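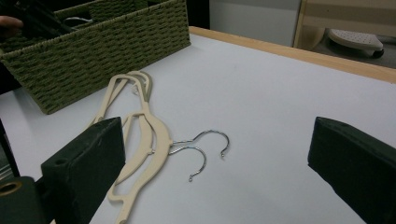

*Reading time: 3 minutes*

# Trying out the Mavoston hand-held gripper

**Project report, applied automation module. Supervisor: Ingeborg Ehlers**

Our group had the Mavoston on loan for most of June, and I was the lucky one who got to write up the household tasks. The Mavoston is a gripper you carry in your hand. You do a job with it yourself, the camera records what the fingers are doing, and the recordings are later used to teach a robot arm the same job. The kit is sold by Böttcher, and our question was a simple one: could a student group with no special training get useful recordings out of it?

## The task

I chose clothes hangers. Everyone else went for cups and blocks, but I wanted something thin, flat and annoying! Ours are the slim beige sort with a velvety finish, notches in the shoulders and cut-outs along the arms. The task was to pick them up one at a time from a white tabletop, with a green woven basket at the side as the place to put them.

We used three starting layouts:

- one hanger alone, flat on the table
- two hangers lying one partly over the other, hooks pointing the same way
- two hangers with the hooks facing opposite ways

Each person had 15 minutes of free practice and then recorded 40 attempts. An attempt counted if the hanger ended up in the basket without a second hand helping.

## What it was like to use

I got on with it much faster than I expected. The dark green fingers open nice and wide, so you can come down over the neck of a hanger without fussing over the angle, and the soft-feeling covering on the inside gives a good hold on the arms. By the end of the practice time I had stopped looking at my own hand and was just looking at the hanger.

The second layout was the interesting one. With two bodies overlapping you can see the outline of one through the openings of the other, and it is very easy to close on both. I did this a lot. What helped was going for the hook first, lifting it slightly, and then letting the fingers slide down to the neck — Ingeborg suggested this after watching me get cross with it.

The third layout was slower, but I made fewer mistakes, probably from taking more care.

## Results

| Layout | My attempts | Counted |
|---|---|---|
| One hanger | 15 | 15 |
| Two, hooks same way | 15 | 9 |
| Two, hooks opposite | 10 | 8 |

My full session took 44 minutes including breaks. My wrist was tired after around 22 attempts, so I would plan a proper rest in the middle next time.

## Things I would change

The grip handle is a bit thick for small hands. The manual also jumps straight from charging to exporting files, with hardly anything on how to hold the tool, and we lost most of a morning to that. Plorkow, the export program, is lovely once it is set up. You can trim the start and end of each attempt by dragging, and bad ones can be tagged and kept.

We also had a short go with the Famach gripper that the other group borrowed. It is lighter, but the fingers felt less sure on thin things, and I kept going back to the Mavoston.

## Would we use it again?

Yes, gladly. I'd like to try shirts on the hangers next, and Ingeborg has already asked whether we can keep the kit until the autumn group starts.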